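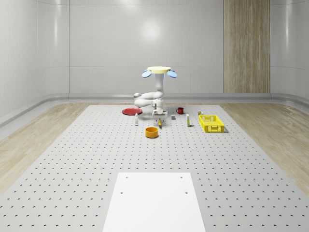 4 min read

October 27, 2025
Notebook entry by Asmaa Metwally, tape and film transfer bench, Prirklow workshop

Right, the Badawi box. I finally got the lid off it this morning and it's nearly all home-recorded VHS from the nineties, the sort where someone has taped a film off the telly and then written over the label three times. I love these. I know we're meant to be getting on with the proper reels, but you can't put a tape in my hand that says "DO NOT TAPE OVER - MUM'S" and expect me to leave it until November.

First one in was a romantic comedy I must have seen a dozen times as a teenager, recorded with all the adverts still in. Picture was soft, with a band of tearing along the bottom that I couldn't get rid of by tracking alone. Swapped to the second deck (the one Adel recapped) and the tearing dropped to a few lines. So use deck two for anything long-play from this box, please, and leave the tracking where I've left it!

Sound is another matter. The hi-fi track drops out and comes back with a horrible buzz, so I forced the linear track and took that all the way through. It's dull, but it's steady. Fouad thinks we should capture both and stitch them. I think life is short, but I've saved both anyway so he can have a go.

Timings, before I forget them: the first tape ran with 10 minutes of blank at the head, then straight into the film with the opening titles missing. Whoever recorded it must have been running in from the kitchen. I've kept the blank in the master and trimmed it from the viewing copy.
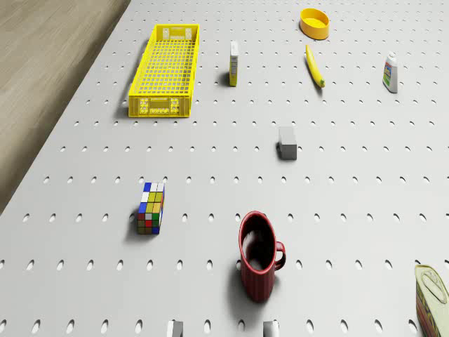
Second tape, and the mould question

This one had white specks on the edge of the pack, so it did not go anywhere near a deck. Bagged it and wrote MOULD on the bag in big letters. Chaimae is going to look at it with me when she's back from Plovden. There are 7 more I'd put in the "not sure" pile, mostly just dusty I think, but I'd like a second pair of eyes.

The third tape was a treat. It's a school-disco film that I was sure I hated, and I sat through the entire transfer grinning like an idiot. The clothes! Everyone has a tiny rucksack. I'd remembered the lead as being really smug, and she's lovely in it, she's just sixteen and doesn't know anything. Salma walked past in the middle of the makeover bit, stopped "for a second", and was still there at the credits. She'd never seen it, and now wants to know if there's a sequel. (There is. I've told her not to.)

The catalogue is being a pain. The Dekness sheet stands at 2,259 entries after today, and 548 of those still have no proper title, only whatever was on the spine. I did try searching for "film with the dog" and got several. If you know what something is when you're transferring it, type it in then and there, even if it's a guess with a question mark after it.

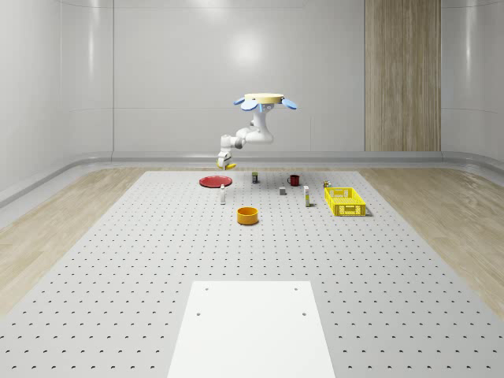

Words: 548

Odds and ends from the afternoon. Cleaned the heads on deck two after the third tape and the swab came away brown, so do it again before the next one. The little monitor has gone green down the left side. I gave it a thump and it went back to normal for one tape, then green again, so judge colour on the big one for now.

Adel asked whether we should be keeping the adverts. Yes! Keep them in the master, always. I got more pleasure from a carpet warehouse sale and a continuity announcer with a cold than from half the film. I did cut them from the viewing copy of tape one and regretted it, so I've put them back.

Still to do: label the new files, ring the Badawi family about the mouldy one before we touch it, find the other scart lead. There's a tape near the bottom of the box marked "GOOD ONE" with no other information at all, and I'm having that first thing tomorrow.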